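Siiri Juntunen has spent five years on the handling side at Dratgate, most of it on jobs a ten-year-old would find dull. Asked whether two arms can do household chores yet, she splits the question.

"Reach and payload were solved long ago," she says. "Contact wasn't. A roller needs steady pressure on a surface that moves when you press it."

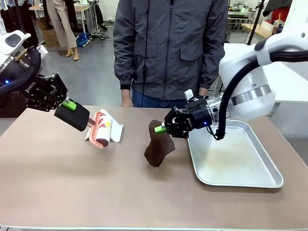

Cloth and paper are the hard cases, in her view, as their shape changes with every touch. A rigid tray can be modelled once and left alone. "With anything limp, your model is out of date by the time you've closed the fingers – so you look again, and that costs cycle time."

Her colleague Jitendra Rathore keeps the log. By his tally, 21 of 152 trials in June ended without someone stepping in. He won't call that a labour saving. "On a shop floor you'd switch it off by lunch."

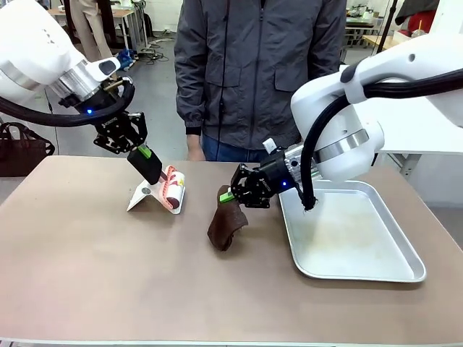
Two-arm bench work with a roller and a folded white sheet.

Juntunen expects fixed, repetitive wiping and rolling to come first. Laundry she puts much later. "Ask me again when it can find the corner of a towel."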